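PRANCOMBE -- Ulden is delighted to open its September household swap, and neighbors are warmly invited to come by the Rotich Room on Sunday with whatever the kitchen drawers and toy boxes can spare. More than 200 households joined in last time, and we would dearly love to see every one of them back again -- along with a few new faces, of course!
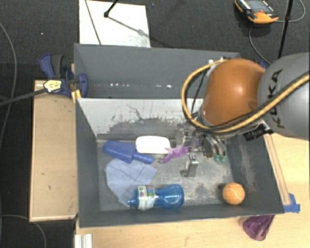
A blue scoop, a purple toy and a light blue-gray cloth share a divided gray bin.

Doors open at 2 p.m.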